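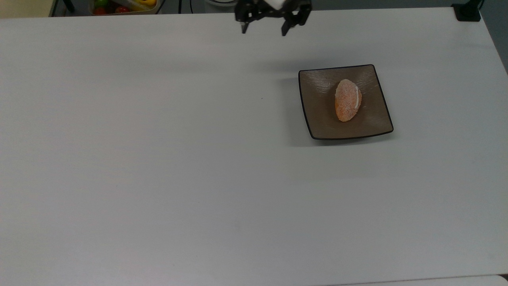 White tabletop, most of it clear.

Farquharson Hall Users' Group
Minutes of meeting, 8 March 2023, small room

Present: nine members, plus one from the Stoller Road allotments for item 3. Apologies: two received.

1. Last minutes
Agreed. One correction, "boiler" should read "water heater" in item 5. Signed.

2. Heating
Still going off early in the evenings. Timer reset twice since last meeting, no better. Kodia have quoted £142 to come out and look, parts extra. Long discussion. Some felt we should try another firm first, others said just get it done before the dance class complains again. Vote taken, go with Kodia. Secretary to ring them.

3. Plant sale
Allotments would like the main hall and the front path for a Saturday in April. Want to bring own trestles. Agreed in principle, no charge for the hall but they to sweep up after and no compost on the parquet please. Last year's marks took ages to come out. Tea and cake to be run by us, takings to hall funds. Date to be confirmed once the choir has said which week they are away.

4. Hire charges
Not gone up for four years. Proposal to put the evening rate up to £30 and leave mornings alone. Playgroup asked for notice in writing. Party bookings: deposit to be £50, returned if hall left clean. Carried, one against, who wanted it noted that regulars should not pay same as outsiders. Noted. New rates on the board by the door and on the web page.

5. Roof
Trurkano grant form finally in. We asked for £2000 towards the flat bit over the kitchen. No answer expected for a while. In the meantime bucket stays where it is and please EMPTY it, it was right up to the brim on Sunday school morning.

6. Keys
Three sets unaccounted for. Anyone with a key they are not using to hand it back. Changing the lock was talked about, left for now.

7. Noise
Letter from a neighbour in Stoller Road about car doors late at night. Reply to be sent. Hirers to be reminded, sign to go up in the porch. Someone to find the old sign, thought to be in the cupboard behind the stage.

8. AOB
Urn is furring up, needs descaling. Piano tuner booked. Request for a second recyling bin, secretary to ask the council again. Wi-fi password has changed, see noticeboard in the kitchen.

Meeting closed 9.10. Next one in April, same room, date to folow by email.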